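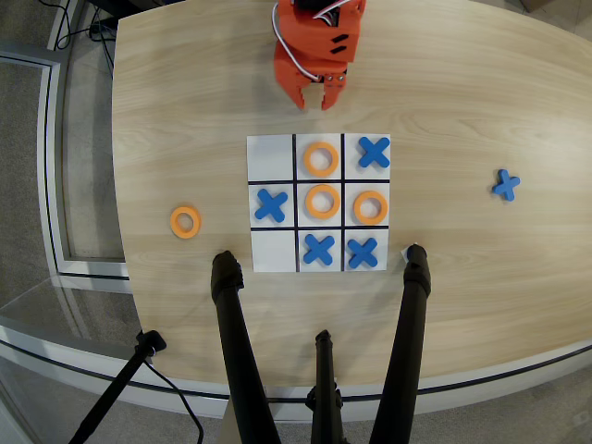 Ticket 545: Westex drops the bass part when a song is exported to MIDI. Raised by Declan Costigan at Henare. The song plays correctly inside Westex, all parts audible, but the exported file has empty stretches in the bass track. The easiest way to explain it is with the clip launcher, which at our end is set to a three-by-three layout. Think of the noughts and crosses board on the table, with its thick black lines and its top-left square left blank: that is how the launcher looks after re-importing the file. Some cells are filled, and the blank ones are where a bass clip should be.

**Set-up**

- Westex on the main desktop, all updates installed
- Grendeck audio interface, own driver
- Sisico bass library, full install
- Song: 89 bpm, 4/4, one key change before the last chorus

**Steps to reproduce**

1. Open the song and let all parts generate.
2. Play it through once. Bass is present from start to finish.
3. File > Export > MIDI, one track per part.
4. Start a new song and import the file.
5. Bass is missing in the second verse and in the four bars after the key change.

It happens every time with this song. Two other songs export without trouble. Neither of them has a key change, but one does have slash chords, so I don't think those are to blame.

**Log**

09:20. Turned the Grendeck off and exported using the computer's own sound output. Same gaps. Turned it back on.

09:35. Changed the buffer from 2,000 samples to the default. Playback feels quicker but the export is the same. I've left it on the default.

09:50. Swapped the Sisico bass for the basic bass that comes with Westex. Exported again and the bass track is complete. Swapped back to Sisico and the gaps came back in the same bars.

10:15. Reinstalled the Sisico library to the same folder. No change.

10:40. Opened the exported file in a plain MIDI editor. The notes in the missing bars are there after all, but they sit on channel 16 and all the other bass notes are on channel 2. On import, Westex seems to ignore anything on 16. That explains the silence. It doesn't explain why they are being put there.

11:05. Looked at which bass patterns are used in those bars. Both sections use a pattern with slides. The rest of the song uses plain fingered patterns. In the Sisico settings there is a box marked "Send articulations on separate channel", and it was ticked.

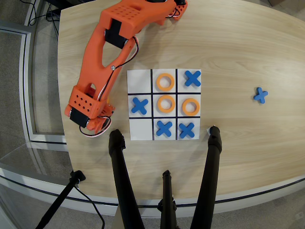
11:20. Unticked the box, closed Westex, opened it again and regenerated the bass. Exported and imported. Second verse is now complete. The four bars after the key change are still silent.

11:45. Checked those four bars in the MIDI editor. Still on channel 16, so the setting has been applied to one section and missed the other. The bass part was frozen from that point on, and I had forgotten about it. I froze it last month to keep a fill I liked.

12:00. Unfroze the part and regenerated. All notes are now on channel 2 and the import is complete. The fill is gone, as expected. Tried undo, which brings back the fill and the wrong channel with it.

**Reply from support, 14:10**

Thanks for the log. The articulation box is meant for people who send the bass to a second instrument. When it is ticked, slides and mutes go out on channel 16. The MIDI import doesn't read that channel for bass, and I've passed that on as a fault in its own right. Frozen parts keep whatever settings they had when they were frozen.

To keep your fill:

1. Restore the backup with the frozen part.
2. Export the bass only.
3. In the MIDI editor, select everything on channel 16 and move it to channel 2.
4. Import the result to the user track and mute the generated bass for those bars.

Please also tell us if the timing is out afterwards. Another user saw the moved notes start late.

**Follow-up, 15:30**

Did the above. The fill is back and plays in the right place. The moved notes were late by 40 ticks, so I selected them all and nudged them to the left — they now line up with the kick drum. The first note of the slide sounded twice until I deleted a duplicate at the start of the bar.

Exported the whole song again and imported it to a new file. Bass is there in every bar. I also tried it with the Grendeck on and off, no difference.

**Status**

Song fixed, ticket left open for the import fault. Two requests while it's open:

- A warning on export when any part is frozen
- The channel number shown next to the articulation box in the Sisico panel

I have kept both the broken and the repaired MIDI files and can send them if needed. — D. Costigan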